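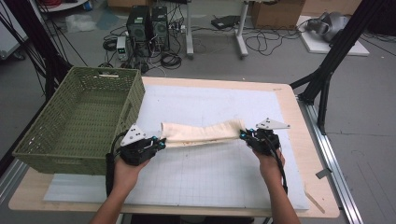

Handouts / Consumer Materials and Health Claims

Session 6: Copper bracelets

Bring this sheet to the session with the reading done. Those who missed session 5 (magnets) can get the notes from the course page at Wostotcombe, where they are filed under session 4 for reasons lost to time.

Last time we got as far as asking what a seller means by "pure." Copper is a good place to pick that up, because copper is cheap, easy to identify, and has been sold for sore wrists for a very long time by people with very little else in common.

What the thing is

Most bracelets sold as copper are copper. There is not much money in faking it. The exceptions are plated steel (a magnet will grab it, unless the bracelet has magnets set in the ends, in which case good luck) and brass, which is copper with zinc and looks yellower when the two are side by side. Bronze turns up too, usually at a higher price and with a picture of a warrior on the box.

A listing that says "99.9% pure copper" is making a claim about the metal. It says nothing about your wrist. Please write that down, as at least one of you will mix up the two in the written assignment, and it happens every term.

The green mark

Sweat is slightly acidic and salty, and copper reacts with it and with the air. The products are copper salts, some of them green or blue-green, and they sit on the skin until washed off. Soap works. So does waiting.

Sellers handle the green mark in one of two ways:

1. It is a flaw, and our bracelet has a coating so it won't happen.
2. It is proof the copper is "entering the body," and our bracelet has no coating so it will.

The Biler bracelet in your reading packet does both. The front page promises a protective lacquer. The question page, a click away, explains that the mark shows your body absorbing what it needs. If the lacquer is intact, the metal isn't touching you. Go through the packet and find the sentence where the writer seems to notice this. I couldn't.

Do you need the copper?

You do need some. It comes from food: nuts, shellfish, beans, whole grains, chocolate (the class is usually pleased about chocolate). Shortage is uncommon in people who eat an ordinary diet, and having sore joints is not a sign of it. Too much copper is also a problem, though a bracelet is a poor way to get there.

Trials

Controlled trials of copper bracelets for arthritis pain have generally not found them doing better than a look-alike. Designing the look-alike is the fun part. A dummy pill is easy. A dummy bracelet has to match in color and weight, and it ought to leave a green mark, or the wearer may guess by the end of the first week.

For practice we will use the Hollenstein worksheet, a made-for-class set of results with 354 wearers over 12 weeks. Before looking at the totals, answer these on your own:

How were people told which bracelet they had, if they were told?
How many dropped out, and from which group?
Joint pain comes and goes. When in that cycle would a person be likely to sign up?
Who took off the bracelet to do the dishes, and does the worksheet say?

The third question is the one to spend time on. People buy bracelets on bad days. Bad days tend to be followed by better ones, with or without jewelry, and the bracelet gets the thank-you note.

Reviews

Read the Pesta reviews in the packet and sort them into piles by what they are about. My own piles last January came out as pain, looks, green mark, shipping, and a very large one for "bought it for my mother." Only the first pile has anything to do with the claim. The star rating on the page is an average of all of them, so a late package counts against copper as a treatment.

A word about skin

Some people get a rash from metal jewelry. Nickel is the usual suspect, and it can be present in alloys and clasps. A rash under a bracelet is a reason to take it off. One site in the packet calls it "toxins leaving" – keep that page handy for session 7.

For next time

Write 2 pages on one product listing of your choice. Mark every statement as being about the material, about the wearer, or about the seller's feelings. Attach a printout of the listing, as they have a habit of changing. Please don't buy the product. If you already own one, wear it if you like it; they look fine.

Room is the same, start time is 9:30, and the packet needs to come back with all its pages.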